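Hulari 욕실 정리 노트 README

안녕하세요, Yutong Tang입니다. 세면대 서랍을 열 때마다 튜브가 우르르 쏟아지던 시절이 꽤 길었는데요, 그걸 치우다가 어쩌다 보니 사진이랑 기록이 쌓여서 이렇게 묶음으로 만들게 됐어요. 이름은 Hulari라고 붙였고 별 뜻은 없습니다(발음이 마음에 들었어요!). 욕실이나 화장대 위의 자잘한 물건, 그러니까 튜브, 병, 작은 통, 그걸 담는 바구니와 쟁반 사진에 제가 쓴 메모를 붙인 자료라고 보시면 돼요.

무엇이 들어 있나

사진 894장이 들어 있고, 장마다 메모 파일이 하나씩 짝으로 있어요. 메모에는 물건 종류, 담긴 통의 색, 세워져 있는지 누워 있는지, 뚜껑이 위인지 아래인지를 적었습니다. 글씨가 안 읽히는 라벨은 그냥 "안 읽힘"이라고 썼어요. 추측해서 상표 이름을 채워 넣으면 나중에 검색할 때 엉뚱한 게 나오더라고요. 예전 판에서 그렇게 했다가 한참 고쳤습니다.

폴더는 2개예요. clolemer 폴더에는 통과 쟁반에 물건을 나눠 담는 사진이 있고, campbell 폴더에는 서랍과 선반 사진이 있어요. 처음에는 방별로 나눴는데 같은 통이 욕실에도 갔다가 화장대에도 갔다가 하니까 분류가 금방 무너졌어요. 지금 방식이 훨씬 편합니다.

메모 쓰는 법

메모는 전부 짧은 한국어 문장이에요. "크림색 통, 하늘색 튜브, 뚜껑 아래로 세움" 이런 식이요. 색 이름은 처음엔 마음대로 쓰다가 연하늘, 하늘, 물색, 옅은 파랑이 다 섞여 버려서 한 번 싹 정리했어요. 지금은 색 이름이 29가지로 고정되어 있고 목록은 colors.txt에 있습니다. 목록에 없는 색이면 제일 가까운 걸 고르고 끝에 물음표를 붙여 주세요. 물음표 붙은 건 제가 모아서 다시 봐요.

튜브는 세워 두는 걸 기본으로 했어요. 눕혀 놓으면 아래 깔린 건 영영 안 쓰게 되거든요. 얕은 쟁반은 낮은 물건용, 테두리가 둥근 통은 튜브용으로 쓰고 있는데 제 취향이니까 꼭 따라 하실 필요는 없어요. 저는 쟁반에 튜브를 세웠다가 도미노처럼 넘어뜨린 뒤로 이렇게 굳어졌습니다. 밝은 노랑 쟁반을 같이 쓰면 통끼리 헷갈리지 않아서 좋아요. 가족한테 "노란 데다 놔 줘" 하고 말하면 끝이니까요.

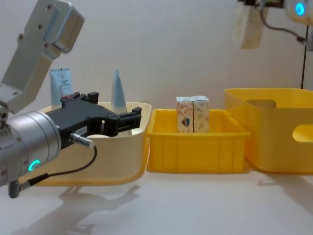

튜브를 뚜껑이 아래로 가게 세우면 뭐가 좋은가요?

내용물이 입구 쪽으로 내려와서 짤 때 덜 힘들고, 거의 다 쓴 것도 끝까지 쓰기 쉬워요. 다만 뚜껑이 좁고 뾰족한 튜브는 혼자 못 서니까 그런 건 뒤집지 말고 통 벽에 기대어 두세요.

통 고르는 이야기

통은 비싼 걸 살 필요가 없어요. 저는 Viveck이라는 동네 생활용품점에서 제일 싼 플라스틱 통을 샀고, 한참 써도 멀쩡합니다. 봐야 할 건 높이예요! 너무 깊으면 작은 튜브가 파묻혀서 꺼낼 때마다 통을 뒤집게 되고, 너무 얕으면 큰 튜브가 앞으로 고꾸라져요. 튜브 키의 절반쯤 올라오는 높이가 제일 좋았습니다. 모서리가 둥근 통은 닦기 편한데 네모난 서랍에 넣으면 구석이 조금씩 남아요. 그 틈에 칫솔 여분을 세로로 끼우면 딱 좋고요.

색도 은근히 중요해요. 크림색이나 흰색 통은 치약 자국이 잘 안 보여서 게을러지기 쉽고(제 얘기입니다), 진한 색 통은 물때가 하얗게 보여서 자꾸 닦게 돼요. 어느 쪽이 나은지는 성격 차이인 것 같아요.

파일 쓰기 전에 알아 두실 것

사진은 밝은 곳에서 찍은 게 많아서 어두운 욕실 사진이 부족해요. 물건도 제가 쓰는 것 위주라 튜브랑 작은 병은 많은데 스프레이나 큰 펌프 용기는 드뭅니다. 면도용품은 거의 없어요. 이런 쪽 사진이 있으신 분은 보내 주시면 정말 반갑게 넣을게요.

메모가 틀린 곳도 분명 있을 거예요. 특히 튜브에 반쯤 가려진 물건은 제가 급하게 적은 게 많아요. 지난 May 판에서는 앞쪽 500장만 다시 읽고 고쳤고, 나머지는 아직 손을 못 댔습니다. 이상한 걸 발견하시면 메모 파일 이름이랑 같이 알려 주세요. 파일 이름만 있으면 금방 찾을 수 있어요.

고친 내역

색 목록 고정, 물음표 규칙 추가.
"화장품"으로만 적혀 있던 항목을 튜브, 병, 통으로 나눔.
campbell 폴더에서 중복 사진 삭제. 거의 똑같은 서랍 사진이 많았는데 저도 왜 그렇게 여러 번 찍었는지 모르겠네요.
메모 파일의 띄어쓰기 통일. 이건 아직 하는 중이에요.

쓰는 조건

개인적으로 쓰시는 건 자유예요. 블로그나 수업 자료에 넣으실 때는 Hulari라는 이름만 한 줄 적어 주세요. 메모를 고쳐서 다시 나누는 것도 괜찮고, 그럴 땐 고친 파일 목록을 같이 넣어 주시면 좋겠습니다. 질문은 저녁 시간에 주로 확인하니까 답이 조금 늦을 수 있어요.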